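Hard water and the Gutine building: notes from the January readings

The supply to the Gutine building comes from two sources. Most of the year it is surface water from the Didasia reservoir, which is fairly soft. When the reservoir is drawn down, the utility blends in well water from the Kerketti field, and hardness at our taps goes up. The changeover is gradual, and the building usually sees it within a week or so of the notice.

Hardness is reported in milligrams per liter as calcium carbonate. Scale forms when hard water is heated. Calcium bicarbonate breaks down, carbon dioxide leaves, and calcium carbonate settles on the hottest surface available. In a kettle that is the base plate. In a storage water heater it is the element or the bottom of the tank. Scale conducts heat poorly, so an electric element under a thick layer runs hotter than it was designed to and fails early. In a gas heater the loss shows up as longer burn times and a popping noise from the bottom of the tank.

The shared heater in the east wing holds 865 liters. It was last flushed before the blend changed. The drain valve passed freely then, but the anode rod was worn down close to the core wire and has been replaced with a magnesium one of the same length.
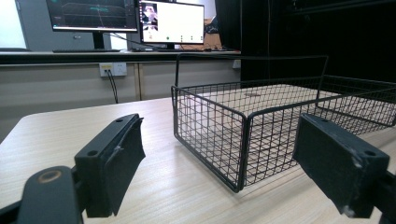 Could the setpoint simply be lowered, one reader on the second floor asked, given that scale gets worse with heat? It could, within limits. Scale forms much more slowly at lower temperatures, but stored water that is kept lukewarm allows bacteria to grow, Legionella among them. The tank will stay at its present setting and the mixing valve will continue to bring the water down to a safe temperature for the taps.

On softening, the office has looked at an ion exchange unit from Nair. The unit trades calcium and magnesium for sodium and regenerates with brine every 2000 liters at the present setting. That interval depends on hardness and would have to be reset each time the blend changes. The unit would feed the heater only. Cold kitchen taps would stay on the unsoftened supply, so the drinking water would be unchanged.

Magnetic and electronic descalers were left out of the comparison. Published results on them are mixed, and we had no way to test one on our own pipework.

For small appliances, citric acid works well and has little smell. Dissolve two tablespoons in a liter of warm water, let it stand in the kettle for half an hour, then rinse twice. Do not use it on marble or other limestone surfaces — it etches them. Never mix any acid descaler with bleach. Shower heads can be soaked overnight in the same solution if the finish is chrome. Check the maker's instructions first for brass or painted finishes.

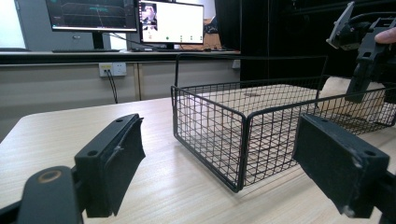
My kettle scaled up again within a month of being cleaned, wrote a reader in the west wing, and the dishwasher leaves a white film on the glasses. Both fit the present blend. Most dishwashers with a built-in softener have a hardness setting, often left at the factory value. Raise it one step, fill the salt reservoir, and run a few normal loads before raising it again.

The next flush of the east wing heater is set for a Monday, starting at 9 a.m. Hot water will be off until early afternoon. Aerators may catch loose scale afterward — unscrew and rinse them if the flow drops.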